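The bus from Stistimstead was late, so she had 2 hours before the landlord came for the keys to apartment 312. She started in the bathroom and worked toward the door. Her mother had always cleaned that way — back to front, never crossing a wet floor.

By four she had done everything except the gray cabinet. Her brother had left his lunch on it, if chips and a soda counted as lunch.
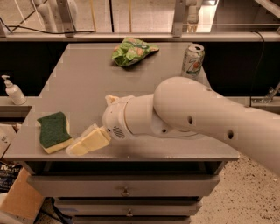 She put the green bag in the trash and poured what was left of the 7UP down the sink. Then she picked up a sponge and wiped the top twice. The neighbor in 309 was playing the radio again. She left her door open to hear it.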